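Grasby 400 – who called the second stop?

redak
Watched it again last night. Lahlou had a 2 second lead with fresh tires, and Gristitz still pitted him. Why?!

pitwall_marwa
Rear left was going off, you could hear it on the radio. I'd have boxed him too.

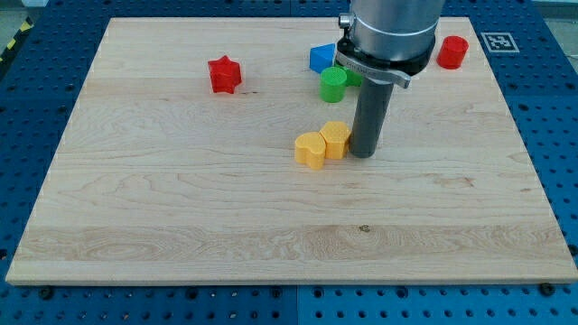 redak
Going off for one lap, maybe! Salem ran the same set to the flag and won.

oldgeltden
Salem's car is way kinder on rears – not a fair comparison. Blame the slow out lap.

pitwall_marwa
Thank you. Rewatch turn six, redak.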